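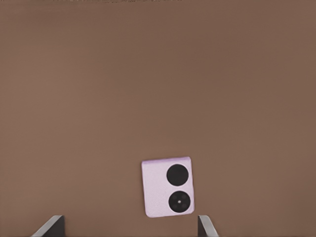 Attachment 1. Simulator, gripper view. Lavender part on the brown surface, fingers open, nearer the right finger than the left.

Ticket: Open day demo, pick task misses to one side in simulation
Opened by: Hnat Kobzar
Assigned to: Jonas Oberholzer
Opened: June 23, 2021
Site: Lurkby training hall
Status: Closed, one item carried over

Problem as reported

The open day is in 11 days and the pick demo on the visitor station does not run cleanly. Visitors press a button, the simulated arm looks for the part, goes down and picks it up, and the big screen shows the gripper view the whole time. In the practice session the arm went down to the left of where it should have and closed on nothing. It did this on most tries. The error is always to the same side.

The scene is the same one we showed at the Kondard visit last October. The part model is the small lavender one with the two black circles. Nobody here has edited the part model since then. The Evus control package was updated on the demo computer last month.

What I tried before opening this:
Restarted the demo computer. No change.
Reloaded the scene from the backup copy. No change.
Moved the part by hand to a different start position. The arm still went left by a similar amount.
Turned off the screen mirror for the hall display. No change.

Comment, Jonas Oberholzer

Thanks. A miss that stays on one side sounds like an offset and not a detection problem. Please do two things and post the results.

First, run the demo with the detection overlay on and tell me whether the marker lands on the part or beside it.

Second, open the scene settings and copy out the camera mount block. I want to see whether the update put back a default value.

Do not change the grip force or the approach speed yet. If both of us change things we will lose track.

Comment, Hnat Kobzar

Overlay is on. The marker sits on the part every time, on the lower of the two circles. So it finds the part and then drives to the wrong place.

Camera mount block copied into the shared notes. The side offset is 0. Priedītis kept a printed settings sheet from the Kondard visit, and on that sheet the same line has a value in it. I have not typed it in yet.

Comment, Jonas Oberholzer

That is the cause, or most of it. The update writes a new mount block if it finds one in the old format, and it fills the side offset with 0. Type in the value from the printed sheet, save the scene under a new name and restart the package. A reload is not enough. The mount block is only read at startup.

Then do a run with no part in the scene. Send me the gripper view with the fingers open so I can compare it with the one you attached. I also want to know that the demo stops and shows the "no part found" message. Last year it kept searching until someone pressed the stop button, and visitors did not know what they were looking at.

Comment, Hnat Kobzar

Done. Offset typed in, scene saved under a new name, package restarted. Gripper view is below.

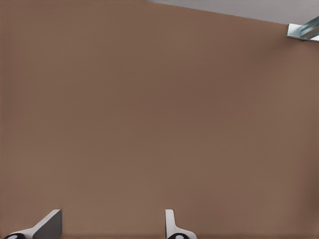
Attachment 2. Simulator, gripper view. Fingers open, nothing between them. Metal bracket at upper right.

The "no part found" message came up and the arm went back to its start position. I did that twice more with the same result.

One question. The bracket in the corner is part of the station model as far as I know. Can the detector pick it up by mistake when it catches the light?

Comment, Jonas Oberholzer

The detector ignores anything outside the work area polygon, so the bracket should not matter as long as the polygon stays inside the edge of the brown surface. Check the corner points on your side. If one of them is past the edge, pull it in.

Now please put the part back and do a long run. 200 cycles with random start positions, nobody touching the computer. Leave the log on.

Comment, Hnat Kobzar

Corner points checked. All inside the edge, no change made.

Long run finished. 200 cycles, 2 misses. Both misses had the part near the far side of the work area. The arm stopped short and reported a reach limit. There were no misses to the left.

Wait time between cycles was set to 650 ms. On the hall screen that looks rushed. People standing at the back will not see the part being lifted before it is put down again. Can I raise it?

Comment, Jonas Oberholzer

Yes, raise it as much as you like. It has no effect on the pick.

For the two reach limit stops, shrink the random start area a little on the far side. The real arm at the station would stop there too, so I would leave the limit itself alone.

Please also lock the scene file so it is read-only on the demo computer, and turn off automatic updates for the Evus package until the open day is over.

Comment, Hnat Kobzar

Start area reduced, scene file locked, updates off. Wait time raised. Ran the button demo with two people from the front desk who had not seen it before. They got through it without help. One asked for larger text on the "no part found" message.

Resolution

Cause: side offset in the camera mount block reset to 0 by the package update.
Fix: value restored from the printed sheet, scene saved under a new name, package restarted.
Carried over: larger text for the "no part found" message. Assigned to Hnat Kobzar.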